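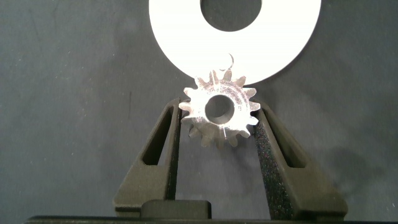 Figure 4. Wrist camera view: gear gripped between both finger pads, with a curl of metal at the top edge of the rim.

Section 4. Clearing a Grip Fault Caused by Chips and Burrs

This section covers the fault that owners of the Bedora gripper write to us about more than any other, fault 103, "Grip width out of range." It applies to Bedora grippers fitted to the Myklebust bench arm and used for picking up small machined parts such as gears, collars and spacers. If your cell handles only molded parts you may never see it, but please read the cautions anyway, as they apply to every job where hands go near the fingers.

4.1 What the fault means

Each time the gripper closes, it compares the distance between its two pads with the part width you taught it in Section 2. If the two numbers don't agree, the arm stops where it is, the status light turns amber, and the controller shows 103. The gripper keeps holding whatever it has. We chose this on purpose, so that a part isn't dropped on the fixture or on somebody's fingers, but it does mean that a stopped arm is still a gripping arm, and we'd ask you to keep that in mind all the way through the steps below.

By far the most usual cause is a scrap of metal left over from cutting. A chip can ride along on a tooth without setting off anything at all, and then work its way down to the pad on the next pick. Look at the gear in Figure 4. The curl sits clear of both pads, and a gear held like that may well measure as a perfectly good grip. The time to deal with a chip like that one is before it gets any farther, so if you spot one on the camera view, go ahead and follow this section even if no fault has been raised.

CAUTION: Metal chips are sharp, including the tiny ones. Wear cut-resistant gloves and eye protection. Never use your bare fingers to pull a chip off a part, and never blow it off with compressed air while the part is in the gripper.

CAUTION: Pressing Pause does not remove power from the gripper. The fingers can still move. Use the cell stop and the lockout key as described below.

4.2 Before you start

Have these within reach:
Plastic-tipped tweezers
A soft nylon brush
A lint-free cloth
The lockout key for your cell
A shallow tray to catch the part

4.3 Clearing the fault

1. Look at the wrist camera view on the controller before you touch anything. Note where the chip is and save the picture to the log. It is easy to lose track of a chip once the part has been moved, and the saved picture will help you know what you are hunting for.

2. From the Recovery menu, choose Jog and raise the arm until there is a hand's width of space under the fingers. Use slow speed only.

3. Set the tray under the gripper.

4. Choose Release to Tray and stand back from the fingers. They will open at reduced speed and the part will drop a short way. If the part stays stuck to one pad, leave it there for now and go on to step 5.

5. Press the cell stop, turn the lockout key and take it out. Keep the key in your pocket until step 10.

6. If a part is still on the pad, lift it away with a gloved hand, holding it by its flat faces and keeping clear of the teeth.

7. Remove the chip with the tweezers. If it won't come away with a light pull, it is probably a burr still joined to the part. Set that part aside for deburring and don't run it again until that has been done.

8. Brush both pads from the top down toward the palm, then wipe them with the dry cloth. Take your time here - the pad surface is textured, and fine bits like to settle into it.

9. Check the cutout windows in both fingers and the gap between the finger bases. Chips that fall from the part can come to rest in any of these places.

10. Check that the fixture is clear too, then put the key back, release the cell stop, and choose Reset 103.

11. Run an empty open-and-close test. The reading with the fingers closed should be within 2 counts of the value you wrote down at set-up.

Note: Please don't use solvent on the pads, even if they look grimy. It softens the adhesive behind them, and a pad that creeps under load will give you this same fault over and over. A cloth barely damp with water is fine, as long as the pad is fully dry before you go back to work.

4.4 If the fault comes back

A second 103 right after cleaning usually means one of the following.

Pad worn or lifting at an edge. Replace both pads together, even if only one looks bad, and repeat the set-up in Section 2.

Part gripped off center. Teach the pick point again. On gears, watch out for a pad that lands on the corner of a tooth on one pick and over a gap on the next, which can change the reading enough to trip the fault.

Width tolerance set too tight. See Section 3.

CAUTION: Do not widen the tolerance just to make the fault go away. We know how tempting it is at the end of a long shift. A gripper that accepts a chip under the pad will also accept a part that is ready to slip out.

If the closed reading is stuck at 2599, the position sensor has lost its signal and cleaning won't help. Leave the cell locked out and contact the Dernness service desk at Koltitz, with your saved camera picture and the fault log on hand.

Section revised March 25, 2026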